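Panyasiri: unas semanas con los bloques y listones de madera pintada

Llevaba tiempo buscando un juego de piezas sencillas para clasificar y construir, de esos sin caras sonrientes ni números impresos, y al final me decidí por el Panyasiri. Lo pedí en mayo, en la tienda de Narkero, y desde entonces no ha vuelto al armario ni una sola noche. ¡Me tiene encantada!

El juego trae bloques alargados en verde oscuro y listones rojizos, más finos. Ya está, dos formas y dos colores. Al abrirlo pensé que me iba a saber a poco (venía de la caja grande de Bratora, que tiene 140 piezas y medio arcoíris), pero con tan poca variedad una se pone a hacer cosas mucho antes. El verde es precioso, un verde serio, casi de persiana antigua, y combina de maravilla con el tono de los listones.

Pesan lo justo en la mano. Los bloques se apilan bien tanto tumbados como de canto, y de pie aguantan si la mesa no cojea. La mía cojea un poco, así que las torres las hacemos en el suelo. Mi vecina Buppha montó con sus hijos un puente que cruzaba media alfombra y hubo que rodearlo hasta la hora de la cena.

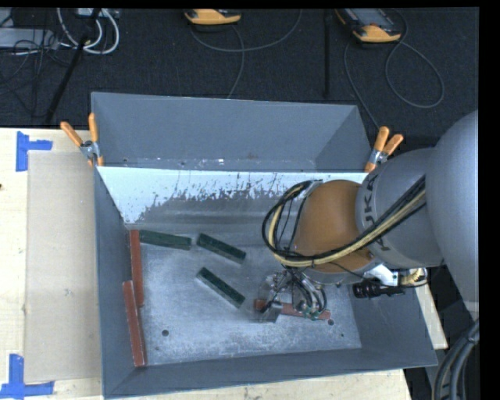 Tiempo de lectura: 2 minutos

Para guardarlos o para jugar a recoger va muy bien un cajón metálico de paredes inclinadas. Los bloques verdes se distinguen enseguida sobre un fondo gris, aunque esté rayado y lleno de manchas, y los listones también, incluso arrimados a la pared. Eso sí, la chapa suena. Si alguien duerme la siesta en casa, poned un paño en el fondo.

Una pega: los listones son tan estrechos que cuesta pillarlos cuando quedan pegados a un rincón. Yo los empujo con la punta de un bloque y salen. También me habría gustado que vendieran piezas sueltas, porque perdí un listón en el coche la primera semana y sigue sin aparecer. Escribí a la tienda, me contestó Duangjai Srisuk muy amable y me dijo que de momento solo hay juego completo.

El acabado ha aguantado golpes, caídas por la escalera y una tarde entera en la terraza. En los cantos verdes el tono se ve algo más claro y a mí me gusta, les da un aire de cosa usada. Se limpian con un trapo apenas húmedo.

Comparados con los de Urnent, que también tengo, me quedo con estos para construir. Los de Urnent son más ligeros y los uso para viajar.

Lo volvería a comprar mañana mismo, y de hecho ya tengo otro apartado para el cumpleaños de mi sobrina.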